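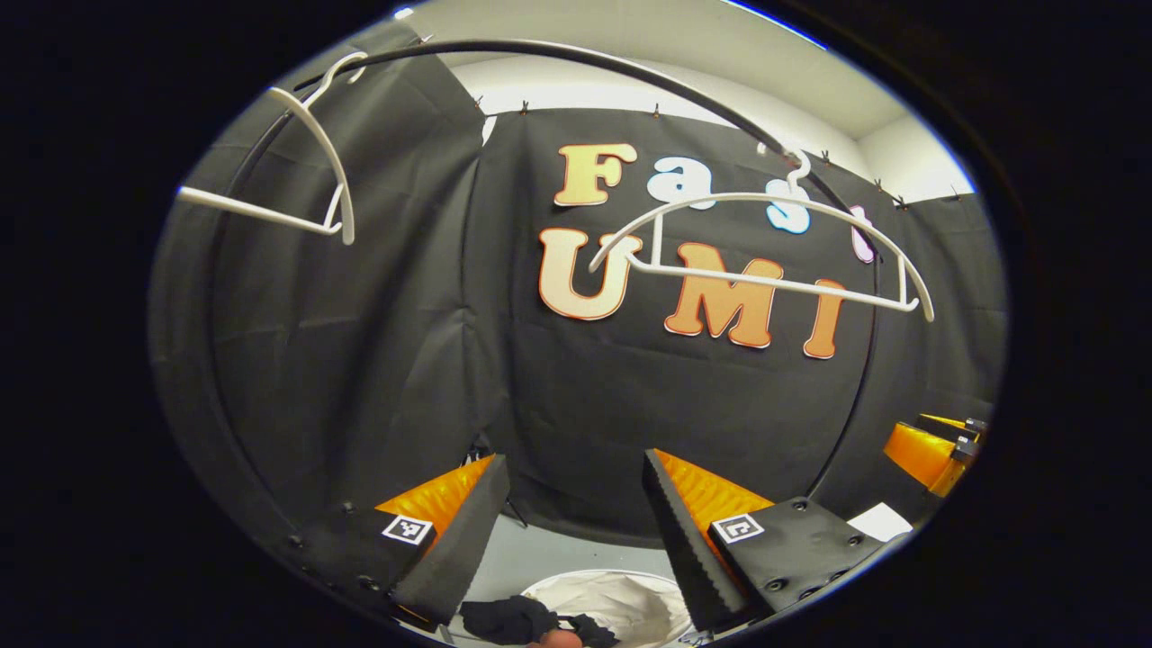

White hangers on the curved rail, with the cut-out letters on the black backdrop behind.

Hanger drive: we need yours!

The clothes swap is back at the Sarville hall in January, and this time the clothes get a proper rail. If you came last year you'll remember the long tables, and the heaps on the long tables, and somebody's good wool coat turning up at the very bottom of a heap at closing time. So we're thrilled to have a black curved rail to hang things on. You can walk around the outside of it and see what you're looking at, and a dress finally looks like a dress.

Pilar Palma has been pushing for hanging space since the first swap and she was right all along. Her plan is coats and jackets at the left, then dresses, then shirts, with knitwear folded on one table (sweaters go saggy at the shoulders if they hang for long, so please fold those before you bring them). Kids' clothes stay in the boxes by the door, sorted by age.

What we need now is hangers – lots of them. Plain white plastic ones like those in the photo are perfect: wide shoulders, a straight bar along the bottom for pants and scarves. Other colors are fine too. Please leave the thin wire ones from the dry cleaner at home, they tangle horribly and they mark soft fabrics. Clip hangers for skirts are like gold dust, and if you have even one to spare Pilar will be delighted.

Drop them off at the hall any morning before noon. Tie them in bundles with string or an old shoelace, hooks all facing the same way. It makes a huge difference when you're carrying them up the stairs! If you'd like yours back afterward, put a bit of colored tape around the hook with your initials on it.

A word about the cloth. Quite a few of you have asked how to get a backdrop like the black one at home, for photos or for hiding a messy closet. It's easier than you'd think. Hang a length of black fabric by its top edge from a row of small clips, close together so it doesn't droop in between. Wrinkles will show, so steam it the night before if they bother you. Cut-out letters look wonderful on black, and orange and pale blue really sing.

Temitope Omoregie is running the mending table again, from 3 p.m. until we close. Bring missing buttons, dropped hems and small tears. Zippers only if you already have the replacement zipper with you.

Clothes should be clean and dry, with pockets emptied. We took in about 123 pieces last time and would love to beat that. The Jiltville group is coming over too, and they always bring great coats.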